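Teaching by Hand: A Talk With Victor Nyamweya
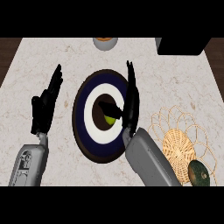
According to Wustel, the fingers are where most people give up. A new operator can steer both arms within an hour, and then spends days learning to close a hand on something small without pushing it away.

Victor Nyamweya agrees with that, mostly. He trains operators at Akpan, a small firm that records people doing kitchen jobs through a robot, in simulation first and later on a real counter. The recordings are used to train control software. He has been doing this work for three years and before that he repaired dental equipment.

"I would say it's the fingers and the eyes together," he says. "You don't feel anything through the gloves we use. When you touch a piece of fruit in the simulator, the only thing that tells you is the picture. So people press too hard, or they stop short and think they have it."

An operator at Akpan wears a headset and a pair of tracked gloves. The arms on the screen follow the operator's arms, and each robot finger follows one or more of the operator's. Nyamweya says the mapping is never perfect. A person's thumb can reach places the robot's can't, and people with small hands have to recalibrate more often than people with large ones.

The fruit and plate task is one of the first he gives to new people. The instructions are one line long, and he likes it that way. "If I write a page, they do what's on the page and it looks stiff," he says. "I want them to move the way they would at home, only slower."

How much slower is something he and his coworkers still argue over. Fast recordings have jumps in them that the software copies badly. Very slow ones teach the robot to wait for no reason. He asks for a steady pace with no long stops, and if an operator needs to think, they should think before they press the pedal that starts the recording.

A new operator does 100 practice runs before any are kept. After that, a full set for one task is 140 runs, with the objects moved a little each time. Nyamweya checks the early ones himself. He throws out a run if an arm passes through something it should have gone around, or if the free hand wanders.

The free hand comes up a lot in his training. "People forget they have it," he says. "They are working with the right, and the left is drifting off somewhere. The software doesn't know that part was an accident. It will learn the drift too."

He doesn't throw out every mistake. If a lemon rolls and the operator goes after it and gets it back, he keeps that run and tags it. Early on he deleted those, and the trained robot had no idea what to do once something slipped.

Akpan tried another way of teaching last year, on a Dellavetti arm that can be held at the wrist and pushed through the motion. Nyamweya liked it for wiping and for opening drawers, where the operator can feel the surface push back. He didn't like it for two-handed work. One person can't easily guide two arms and a set of fingers at the same time, and with two people on the job the arms never quite agreed.

He is also careful about what the simulator can show. Contact is the weak spot. Round things slide in ways they wouldn't on a real plate, and a grip that holds on screen may fail on the counter. The firm uses simulated runs to get started and then adds real ones, usually far fewer.

Shifts are limited to 6 hours, with breaks. Headsets make some people queasy, and tired operators get sloppy with their wrists first. Nyamweya says he can usually tell from the recordings when someone needs to stop for the day.

Next on his list is a set of tasks with baskets and bowls, where the hand has to go in past a rim. He plans to start his newest operators on it in January.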